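# Disposable carrier bag

A **disposable carrier bag** is a thin bag, usually of plastic or paper, handed out or sold by shops for taking goods home. The word "disposable" describes how sellers expected the bag to be treated. It says little about how households treat it, and much of what has been written on the subject suffers from mixing up the two.

## Materials

Most plastic carrier bags are made from polyethylene, either the high-density kind, which is thin and rustles, or the low-density kind, which is softer and thicker. Bags sold as "compostable" are commonly made from blends containing starch. Many of these break down properly only in the warm conditions of an industrial composting plant, a detail that tends to be printed small or left out.

Terms such as "degradable", "eco" and "green" have no single agreed meaning. Some bags sold as degradable contain additives that make the plastic go brittle and fall into small pieces. Whether the pieces then disappear in any useful time has been disputed, and several places have restricted such products.

## History

Paper bags with flat bottoms were made by machine from the second half of the nineteenth century. The one-piece plastic bag with two handles cut from the same tube of film was developed in Sweden in the 1960s and spread through European and American supermarkets over the next two decades. It is often claimed that the plastic bag was invented to save trees. The claim is repeated far more often than it is sourced, and low cost and low weight are enough to explain why shops took it up.

## Reuse

Estimates of how often a bag is used vary widely and should be read with care. Surveys generally ask people to recall their own habits, and people asked about waste tend to give flattering answers.

A household diary study by Hanne Ikonen and Kerttu Ikonen, carried out in the town of Grivdale, tried to get round this by having 40 households write down each use of a bag on the day it happened. The diaries recorded 254 second uses, most of them as bin liners. The authors called this "substantial reuse". Critics pointed out that lining a bin is also the bag's last use, that the households had put themselves forward, and that there was no comparison group. The study is still widely quoted in local leaflets, usually without these limits.

## Charges and bans

Many countries now charge for thin plastic bags or forbid them. Sales of the bags covered by a charge usually fall sharply, and this part of the evidence is fairly strong. What it shows about total plastic use is less clear. Some shops replaced thin bags with heavier "bags for life", which contain several times as much plastic and are not always kept for long. Studies in parts of the United States also found that sales of small bin liners rose after bans came in - the bags people used to get free were being bought on a roll.

## Comparing types

Life-cycle studies try to work out how many times a cotton or paper bag must be used to match a plastic one. Published figures for cotton run from dozens of uses to many thousands. The gap comes largely from which kinds of harm are counted and how the separate scores are combined. Litter, the reason most people give for disliking plastic bags, is often left out altogether. A single "break-even" number quoted without its method should be treated as close to meaningless.

## See also

- Bin liner
- Plastic film
- Packaging waste 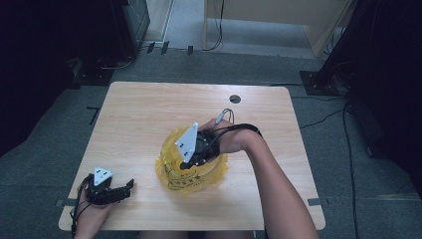

*A crumpled bag of translucent yellow plastic, with thin black printing.*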